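FOR IMMEDIATE RELEASE

4 July 2022

Drunderham supper club opens its doors for a second season, and yes, there will be rice

Hi, I'm Ilona Hajdu, and I run the Birhane Supper Club here in Drunderham. I'm supposed to write these announcements in the third person, but I tried that last season and my mother thought I had hired somebody, so you're getting me again. The big news is that we're back! Bookings are open for our second season, we have a new kitchen on Zondstead Street, and for the first time we're adding cooking classes for people who want to learn the dishes at home.

If you haven't been before, Birhane is a small supper club with one long seating a night. Everybody eats the same menu, everybody sits together, and the food comes out in the middle of the table until people start waving it away. We started in my dining room with borrowed chairs. By the end of last season we had served 1,898 plates (I kept the tally on the back of a cupboard door, which I then had to leave behind when we moved).

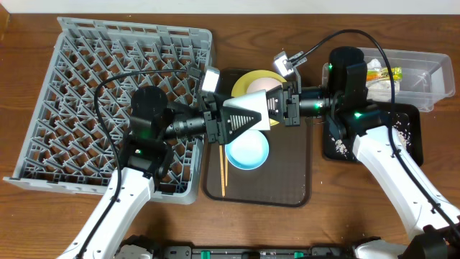
The new season has 14 dinners and seats 13 guests at each one. I know that's an odd number. It's how many fit along the table without anybody getting the leg. Tickets include all the food, coffee, and tea, and you're welcome to bring your own wine. We'll do our best with allergies if you tell us when you book, but please do tell us then and not over the soup.

Cooking this season is Bereket Wubshet, who has been with me from the second dinner onward and who is, I'll say it in print, a much better cook than I am. He's planned the opening menu around slow-cooked lentils, a big green salad with plenty of lemon, and a chicken stew that takes him most of a day and makes the whole street hungry. Abenezer Woldegiorgis is back on bread and coffee. He roasts the beans in small batches right before serving, so if you arrive early you'll get the best smell in town.

"I want people to take seconds before they've finished being polite about the first plate," Bereket told me when I asked him for something I could quote. I asked for something a bit longer and he went back to chopping onions.
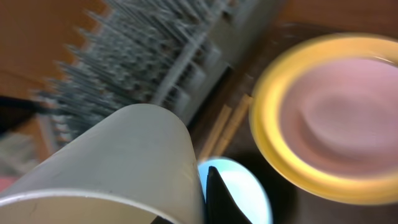 Classes for home cooks

This is the part I've been wanting to do forever — small daytime classes in the same kitchen, with seven places in each. You cook, you eat what you cooked, and you go home with the recipes on paper. No experience needed, and we have aprons.

The first class is all about rice, taught by Ardalan Bagheri, and I can't wait. Ardalan learned to make it from his grandmother and he has opinions about soaking, salt, and the kind of lid you use. You'll wash it, soak it, parboil it, and steam it with a crisp golden layer on the bottom, which you then get to flip out onto a plate in front of everybody. (My first one fell apart completely. We ate it anyway and it was delicious.)

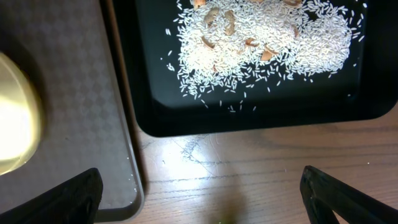

After that, Mwangi Gachanja takes over with a class on beans and greens, the kind of weeknight food you can put together with very little in the house. He's also promised to cover what to do with leftovers, and that's a subject close to my heart after a season of sending guests home with jars. Abenezer will finish the series with flatbreads, including one you can make in a regular skillet.

Class prices are listed on our booking page, and two places in every class are set aside at half price for anyone who needs them. Just tick the box when you sign up. We don't ask questions.

A quick thank-you to Cevby, the hardware store next door, for lending us shelves, a ladder, and a great deal of patience while we moved in. If you come to a dinner, please park behind their building and leave the loading door clear.

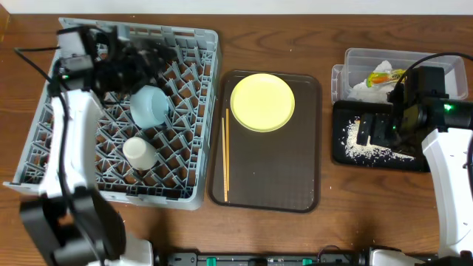

4 min read

How to book

Dinner tickets and class places are both on sale now through the Birhane Supper Club website, or you can stop by the kitchen in the afternoon and knock. If a date is full, put your name on the waiting list, because people do drop out and I call down the list in order. Gift vouchers are available for dinners and classes, and they're good for the whole season.

Members of the press are very welcome to come and eat with us. Send me a note through the website, marked for Ilona, and let me know which dinner you'd like and whether you eat meat.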